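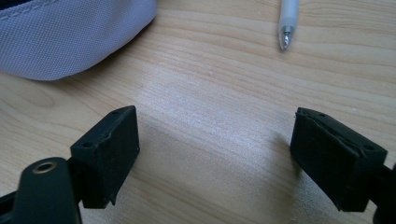
*Tabletop, grain running left to right. Shiny patch in the middle under the light.*

September 28, 2022

Bench notes on the table, mostly for me but have a read if you're about to put oil on anything. I had the Skundus lamp on over it this morning and finally got a proper look at the surface. The grain is lovely on this one, long wavy lines with tan streaks running between nearly cream ones, and I'd forgotten how pale it is (my memory had it a good shade darker, probably from staring at the Alvarado shelves all winter).

What I don't love is the bright patch in the middle. It goes whitish and a bit glossy there and the grain fades out. Could be the light bouncing straight back, could be finish sitting thicker in that spot. I can't tell by looking. Plan is to move the lamp to the window end and see if the patch moves with it. If it does, great, leave the middle alone and get on with life!

If it stays put, I'll do this:

- wipe down with a barely damp cloth, let it dry overnight
- 300 grit by hand, with the grain, light as you like
- vacuum, then tack cloth
- one thin coat of the Serari matte, nothing else

Please don't start at 100 grit like we did on the offcut in April. It took the colour right out of the streaks and left scratches that only showed up once the oil was on, and I spent most of an afternoon chasing them. The offcut is still on the rack with a bit of tape on it if you want to see the damage for yourself.

Supplies: the matte tin had 84 mL left when I poured it into the measuring jug, which should do one coat and maybe the edges. I've put another tin on the Mondemon order along with a pack of the 300 sheets. The grey pads are in the second drawer now, the top one was jamming again.

Oh, and the table is 1,252 mm long, measured twice along the front edge. My old note had it shorter and that's why the felt cover never sat right. I've crossed out the old number on the wall sheet.

Still to sort out: satin or matte for the legs. I keep going back and forth. Leaning matte.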